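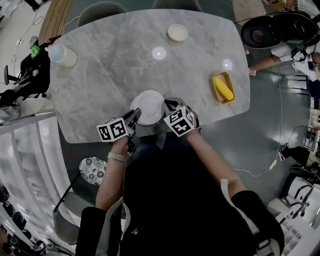 # Pramley dining table, gray marble top: review after six months

Bought in July, assembled the same day, used daily for meals and most afternoons as a work surface. Published January 29, 2020. I paid full price, and Hirnier, the maker, did not see this text before it went up.

## Top

The top is polished marble, gray with soft white and darker gray veining. The shape is a rectangle with rounded corners and long edges that bow outward slightly. The bow matters more than I expected. Two people on the same side angle a little away from each other, and there is no hard corner to catch a hip on when carrying plates past.

Veining varies from slab to slab. Hirnier will send a photo of the slab before shipping if you ask at the time of order, and I would ask. Mine arrived with one small pit on the underside, filled at the factory. It is not reachable from a normal seat.

The polish is high. Ceiling lights reflect as distinct bright spots, and if you read at the table in the evening you will move your chair to avoid them. A honed finish costs the same and would be my choice if I ordered again. Pale tableware looks good on it. White plates and cream dishes stand out enough from the gray that you don't lose them, though a clear glass can disappear against the lighter veins.

## Staining and scratches

I tested an offcut supplied with the table, sealed with the same product (Wallus stone sealer, two coats).

| Substance | Time left | Result |
|---|---|---|
| Coffee | 28 minutes | No mark |
| Olive oil | Overnight | Faint dark ring, gone after a poultice |
| Lemon juice | 28 minutes | Dull etched spot, permanent |
| Red wine | Overnight | Light stain, mostly removed |

The lemon result is normal for marble. Sealer slows absorption and does nothing about acid, so a splash of vinegar needs to be wiped up at once. The etching shows only at a low angle, but on a polished top it does show.

Unglazed foot rings on plates and bowls are the other risk. Dragging one across the offcut left fine gray lines that came off with a damp cloth, and a second pass with grit under the ring left a scratch that did not. Lift dishes and set them down. A tray with a smooth base can be slid.

## Base and assembly

The base is powder-coated steel in two halves joined by a crossbar. The bolts are long enough and the holes lined up. The instructions leave out the order of tightening: do the crossbar last, with the base standing on the floor where the table will stay.

You need four people for the top. Melur Rahman, who delivered it, brought one helper and expected two more at the address — this is in the order confirmation, in small type, and I had missed it. Check your stairs as well.

Stability is very good. I leaned my full weight on one long edge and measured no movement at the opposite side. The adjustable feet have a short range, and on my floor one of them is at its limit.

## Price and alternatives

The table cost 2,846 dollars, delivered. The same base with a sintered stone top is 2,206 and will take lemon juice without complaint. The Purba is 700, has a printed surface over board, and is light enough for one adult to shift. If the table has to move often, buy the Purba.

## Remaining complaints

- The felt pads between base and top are thin. One had folded over during assembly and had to be redone.
- The surface is cold under bare forearms in winter.
- Crumbs are hard to see against the veining, so wipe the whole top — not only the part you used.

I am keeping it. The sealer is due for another coat and I will add a note on how the second application goes.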